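Gondunmont Bench Arm: Set-Up Guide for Home and Shared Workshops

Section 6. Play Kitchen Test Counter

This section covers building the counter, laying out the objects, and running the spoon-and-pot routine for the first time. Finish Section 5 (Homing and Joint Limits) before you start. You will need the arm mounted on its post, the two-finger gripper fitted, and the Drostcombe controller connected and reading all joints.

6.1 Preparing the counter

1. Set the play kitchen on a level floor. Check it front to back and side to side, and shim the base if it rocks.

2. Stand the backsplash behind the counter and fasten it before you bring the arm anywhere near it.

3. Fit the clear acrylic lip along the front and left edges of the countertop. Drive the screws by hand. A powered driver will crack the acrylic at the holes.

4. Run a fingertip over every screw head on the counter surface. Any head that stands proud will catch a gripper finger on a low pass.

5. Dress the gripper cable along the arm with enough slack for full wrist travel. Turn the wrist to both stops with the power off and watch the loop.

CAUTION: Keep the emergency stop within reach of whoever is at the controls. In a shared workshop, tell the people at the next bench before you enable the motors.

6.2 Laying out the objects

1. Place the amber pot near the back of the counter, toward the center, with one side handle to the left and one to the right.

2. Fold the purple towel into a rough square and lay it in front of the pot and to the right.

3. Put the strawberry on top of the towel.

4. Lay the spoon to the left of the pot, with the end of the handle toward the lower left as seen from the camera.

NOTE: The towel and strawberry are not part of the routine. They stay where they are through every run, and you can use them to tell whether the counter has been bumped.

The gripper, spoon and pot at different points of the work:
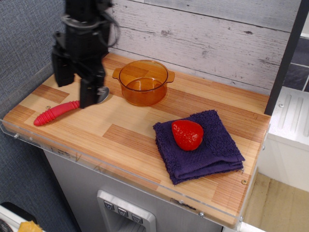
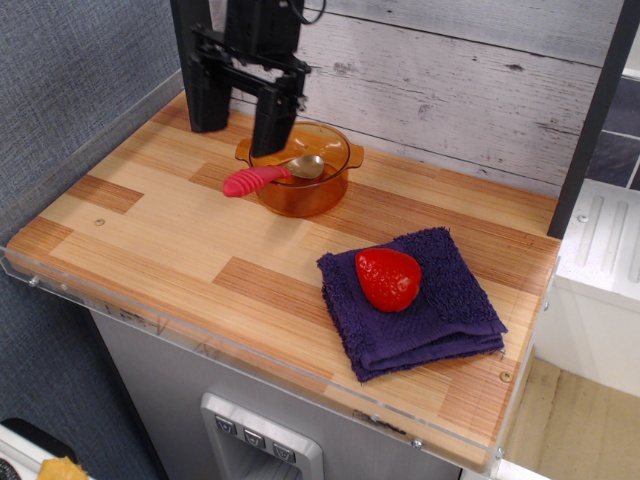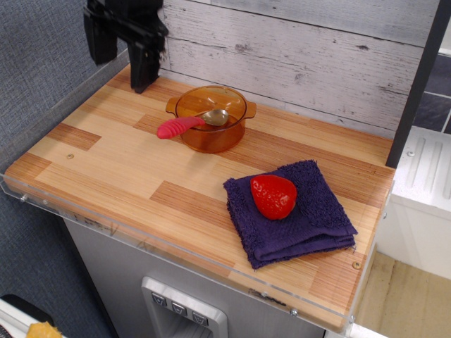
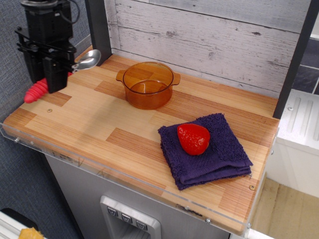
6.3 Setting the approach height

1. In the controller menu, open Motion, then Approach. Set the travel height to 200 mm above the countertop.

2. Jog the open gripper to a clear spot at the back left of the counter.

3. Lower it in small steps until a sheet of printer paper drags lightly under the lower fingertip. Save this height as Surface.

4. Raise the gripper to travel height and repeat step 3 at the front left and front right. If the three readings differ by more than 6 mm, go back to 6.1 and level the base again.

CAUTION: Do not jog sideways at Surface height. The fingers will meet the acrylic lip before the controller registers a load.

6.4 First run

1. Set speed to the lowest value. Set grip force to 61 on the controller scale.

2. Move the gripper over the spoon and line the fingers up across it. Lower, close, and wait for the grip light on the controller.

3. Raise the spoon to travel height before moving toward the pot. The rim is the tallest thing in the path.

4. Lower until the bowl of the spoon is inside the pot, then open the fingers. The handle may rest over the rim.

5. Raise straight up. Do not rotate the wrist until the fingers are above the rim.

6. Return to the start position and save the run.

If the spoon turns in the fingers, clean the finger pads and try again before you raise the grip force. Portela replacement pads fit this gripper, but they are thicker than the originals, so repeat 6.3 after changing them.

6.5 Repeat runs

Speed can be raised one step at a time once the routine completes without a stop. Check the finger screws and the cable slack every 200 runs. Log each check on the card in the controller lid. Workshops using the Wuston shared-bench mount should also check the clamp at the start of each session, with the motors off.

When you are done for the day, park the arm, switch off at the controller, and then at the wall. Section 7 covers adding a second camera.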